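3.2 Work surfaces and glare

Second part of the home office study, following on the chair heights in 3.1. Same 14 households, same visits. The question was simple enough: does the color and finish of the desk top change how people read paper documents during a working day, and do they notice it themselves.

Earlier work on this is thin. Auer looked at school desks and found that pupils moved their books toward the darker half of a two-tone top, but his rooms had ceiling light only, no windows to the side. Most guidance for offices just says "avoid shiny surfaces" and leaves it there. Nothing we found dealt with homes, where the desk is often whatever was in the house already, a kitchen table or a door on trestles.

Each household got two tops to try, one white and one mid-gray, both matte. Tops were laid over the existing desk and taped at the corners. Six days on each, order switched for half the households. People kept a diary, one line in the morning and one at the end of the day. Lamps were left as they were. We did ask everyone to keep the blinds in their usual position but the diaries suggest this was mostly ignored, particularly in the August round, when the sun came in low in the evening and people pulled them down to eat dinner at the same table.

Reading tasks were short. Two pages of printed text, 10 point, then a set of delivery notes with small gray print (the Zeneo forms, supplied by a wholesaler in Staten, which had the poorest contrast of anything we could get hold of). Time to finish and number of lines re-read were noted by the visitor. One visitor per household throughout, Darius Avram for the north side and Leopold Auer for the rest.

Results on time were flat. No difference between white and gray on the printed text, and on the delivery notes the gap was smaller than the spread between two readings by the same person. Re-reading went up a little on white in the rooms with a side window, and only in the afternoon. We would not lean on this. One household accounts for most of it.

The diaries are more useful. Complaints about the white top came early, first or second day, then dropped off. Typical entries: "too bright next to the screen", "feels like a clinic", "lost my eraser on it". Complaints about gray went the other way, few at first and then more as the week went on, mostly about the room feeling dark or the top looking dusty. Up to 80 percent of the entries in the first two days on white mention brightness in some form, after that they are mostly about stains. Coffee, pen, one case of beet juice.

An unplanned finding was how people found things. With a white top, dark objects are easy to pick out at a glance and people said so without being asked (scissors, phone, glasses case). Pale things vanish, paper most of all. One participant had started putting a Travo blotter under her mail for this reason before we ever came, and went back to it on day three.
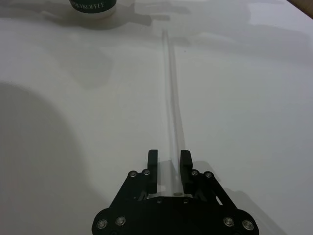 Figure 4. Black gripper over a white tabletop.

Contrast between object and surface matters more for finding than for reading, and the two should be kept apart in any future diary form, ours ran them together. Black on a white top is the easy end of the scale. In Figure 4 the two upright fingers stand out plainly, and the round silver bolt heads stand out in turn from the black parts they sit on, so the same effect is at work at a smaller size. Mid-gray gives less at both ends but loses fewer pale items, and this fits with what the diaries say about envelopes and receipts.

Limits. Small group, all volunteers, all with at least one window in the room. Light levels were taken once per visit with a Bachmann meter and not logged in between, so afternoon readings are missing for teh households that could only do mornings. Tape on the corners annoyed people and may have colored the entries for the first day. Wood tones were left out entirely, a pity as most of the desks underneath were wood. These are picked up in 3.3 together with the lamp positions.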